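The Flasero is a travel bag for people who go to the airport by train, by bus or on foot and not by car. It was drawn by Darius Dobre after he moved to Bragança, where there is no big airport, and every flight starts with a long bus ride and one or two changes. A normal cabin suitcase is made for smooth floors. The Flasero is made for the parts before the smooth floor.

**Price:** $400, taxes included, shipping is calculated at checkout
**Colours:** grey, dark green
**Volume:** 27 litres
**Warranty:** 2 years

## What the bag does on the way to the airport

The Flasero can be carried in three manners: on the back, on the shoulder, or by the short handle on the side. The side handle is the one you will use the most on the bus, when you must lift the bag to the rack above the seat and there are people waiting behind you in the aisle. We put it exactly at the centre of weight of a full bag, so it does not tip.

The shoulder straps go away behind a panel with a zipper. Please do this before the bag goes in the luggage hold of a coach. Drivers are often in a hurry and they pull the bag by what they can grab.

In the front there is a flat pocket for your transit card and boarding pass. It opens from the top, also when you wear the bag on one shoulder and it hangs in front of you. You can tap the card through the fabric on most of the readers we have tried, but on some older gates you must take it out.

## Inside

There is one main compartment, which opens fully like a book. On the left side there is a mesh cover, on the right side two compression straps. The laptop sleeve is separate and has its own zipper, so at the security control you can take out the computer without opening your clothes.

The lining is light grey. Marcelle Gilbert, who makes our patterns, asked for it because in a night bus you cannot find a black cable in a black bag. The first version had the black lining and several customers wrote to us about this same problem.

## Before you order

1. Measure the length of your back, from the bone at the base of the neck to the top of the hips. If it is less than 40 centimetres, choose the short harness. The price is the same.
2. Check the cabin size of your airline. The rules change often and we cannot follow all of them, so please do not rely on a list from a forum.
3. Put your usual luggage on a table and leave out the shoes. The shoes go in the bottom pocket, which is not counted in the volume.
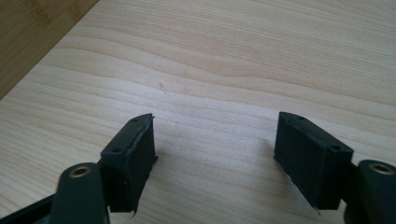
## Accessories

- **Uron rain cover.** Folds in its own pouch. It covers the straps also, so use it when the bag is in the hold or standing at the stop, not when you carry it.
- **Udance hip belt.** Recommended if you walk more than a half-hour to the station. It can be removed without tools.
- **Spare buckles**, sold by pair.

The accessories from the old model fit the Flasero, except for the hip belt made before May.

## Availability

This production is 1,445 bags. The grey one is in stock and leaves our workshop in two or three business days. The dark green with short harness is sold out for the moment. You can leave your e-mail on the order form and we will write to you when it is again available.

Returns are accepted if the bag was not used for a trip. Trying it at home with weight inside is fine, and we even ask you to do it.

*Page updated 12/16/21*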